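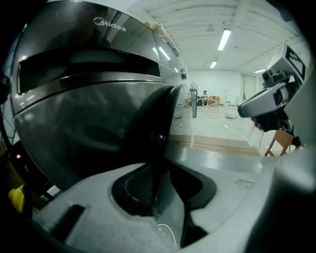
19 Aug 2020. Indigo vat, second try. The Ertürk recipe wants the pH at 10 and mine was drifting under that by lunch, so more lime went in, and then more lime, and then I stopped writing down how much, which future me will enjoy. Ornell yarn only, the Tuvura skeins are still mordanted for madder and off limits. For the record, the color I'm after is the dark gray of the Midea's front, with a little blue left in it. What I have is dishwater with ambitions.

Dips so far: two, ten minutes each, aired on the line between. Sarita Kushwaha says Skirnolcombe gets navy in three dips. Sarita also says her vat has never gone off — noted.
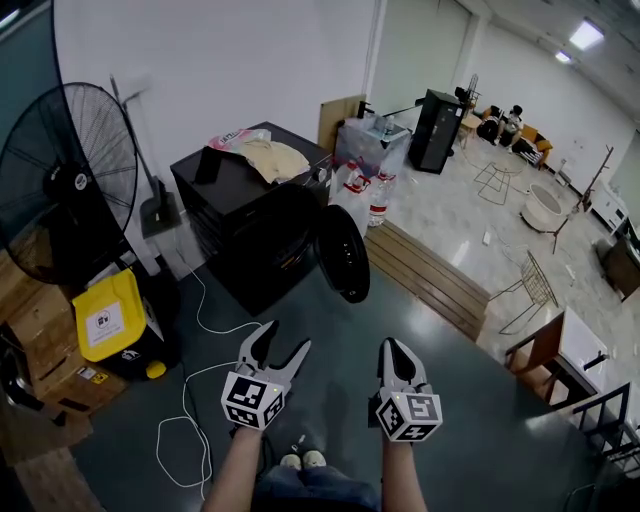
Third dip tomorrow if the surface goes coppery overnight. If it stays flat, feed it fructose, 27 g, dissolved first this time. Stir slowly, no splashing. Rubber gloves are on the list again. My left thumb is the best result of the day.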